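Tallia – worth seeing at the cinema?

jhellwig
Went to the 4 pm session of Tallia last month and came out a bit flat. The first 51 minutes are great, then the brother turns up and it becomes a different film.
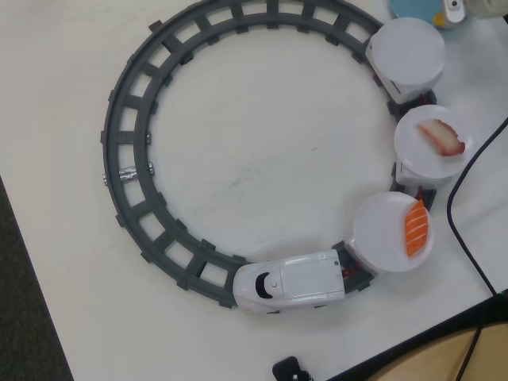 Hannelore Petersen
The brother is the whole point of it. Without him it's just two people being polite in a kitchen. I'd have cut the wedding instead.

jhellwig
Fair enough, but he gets maybe three scenes and I didn't believe any of them. The colour in the Lelcombe scenes was lovely though – all those washed-out greys.

rathjen_fan84
Agree with Joscha. Jateo was a better film and had half the budget. Paid $20 for Tallia and nearly nodded off.

Hannelore Petersen
Jateo had no ending! We've been over this in the other thread.

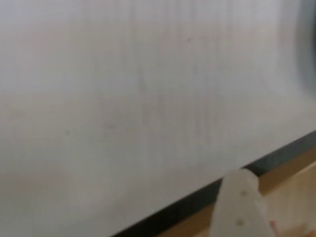 Re: Soundtrack release

rathjen_fan84
Any word on this? The piano piece over the credits isn't on any of the streaming services.

Hannelore Petersen
July, according to the distributor's newsletter. No vinyl as far as I know.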